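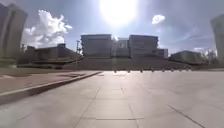
Bit-na Seok
Stormwater Billing Analyst, Vallinley Public Works

Stormwater Utility Fee: Frequently Asked Questions

Print this page | E-mail this page

Last revised 9th January

General

What is the stormwater utility fee?
The fee is a charge on developed property in Vallinley. It pays for the inspection, cleaning, repair, and replacement of the public storm drain system, including inlets, pipes, culverts, detention basins, and the outfalls to Brameneck Creek. It is billed on the same statement as water and sewer service but is held in a separate fund.

Is the fee a tax?
No. A tax is based on the value of the property. The fee is based on the amount of hard surface, which determines how much runoff the parcel sends to the system. Property that is exempt from property tax, such as schools, places of worship, and government offices, is billed at the same rate as any other non-residential property.

I already pay for sewer service. Is this the same charge?
The sanitary sewer carries wastewater from indoor plumbing to the treatment plant. The storm drain system is a different set of pipes and discharges to the creek without treatment. A parcel with a septic tank and no sewer account may still owe the stormwater fee.

My property has never flooded. Why am I billed?
The fee covers runoff leaving the parcel. Whether water collects on the parcel does not enter into the calculation.

How the fee is calculated

What counts as impervious surface?
Any surface that prevents or greatly slows the entry of water into the soil. This includes roofs, driveways, parking lots, private walks, patios, plazas, and compacted gravel used by vehicles. Slab or stone paving laid on a concrete base is counted in full, joints included. Swimming pools are not counted, but the deck around a pool is.

How is the area measured?
Areas are traced from aerial survey photographs and checked against approved site plans. The survey is flown in May, before full leaf cover. Where a tree hides part of a surface, the site plan governs. If there is no site plan on file, a field measurement is made.

What is a billing unit?
One billing unit equals 500 square feet of impervious surface. The total area of a non-residential parcel is divided by 500 and rounded down to the next whole unit. Each parcel is charged at least one unit.

Are single-family homes measured the same way?
Homes with up to 4000 square feet of impervious surface pay a flat residential rate. Homes above that limit are billed by the unit for the entire measured area. Duplexes are treated as single-family homes. Buildings with three or more dwellings are non-residential for the purposes of this fee.

How is a shared private street or common area billed?
It is billed to the owner of record, normally the homeowners association. At the written request of the association, the units can be split equally among the member accounts.
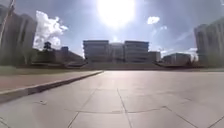

Credits

What credits are available?
A non-residential account can receive a credit for a stormwater control that serves the parcel and is kept in working order. Eligible controls are detention basins, infiltration trenches, bioretention areas, green roofs, and permeable paving with a storage layer. Rain barrels do not qualify.

Does permeable paving reduce my measured area?
No. It remains in the measured area and is handled through the credit. The application must show the depth and void ratio of the storage layer and the infiltration rate of the soil under it. Wide joints alone do not make a pavement permeable. The joint fill, bedding, and base must all be open-graded.

How do I apply?
Submit Form 148 with a drainage plan sealed by a licensed engineer and a signed maintenance agreement. Incomplete applications are returned without review. Credits are reviewed by Sang-wook Koo, Plan Review, and take effect on the first bill after approval. They are not retroactive.

Does a credit expire?
The owner must file an inspection report every year. If the report is not received, the credit is removed and a new Form 148 is required.

Appeals and changes

How do I dispute the measured area?
File a written appeal within 90 days of the bill date. Include the account number and a sketch or survey showing the surface in question. The fee remains due while the appeal is open. If the measurement is corrected, the difference is credited to the account.

I removed a driveway. When will my bill change?
Send dated photographs and a copy of the demolition permit to the billing office. The change is made on the next billing cycle after the removal is verified. Bare compacted soil is still counted until it has been loosened and planted.

Who receives the bill for a rented property?
The bill goes to the holder of the water account. If there is no water account, it goes to the owner. Any arrangement between landlord and tenant is outside the scope of the utility.

Contact: Stormwater Billing, Vallinley Public Works. Appeals: Myung-ja Moon
Copyright Vallinley Public Works. All rights reserved.
Back to top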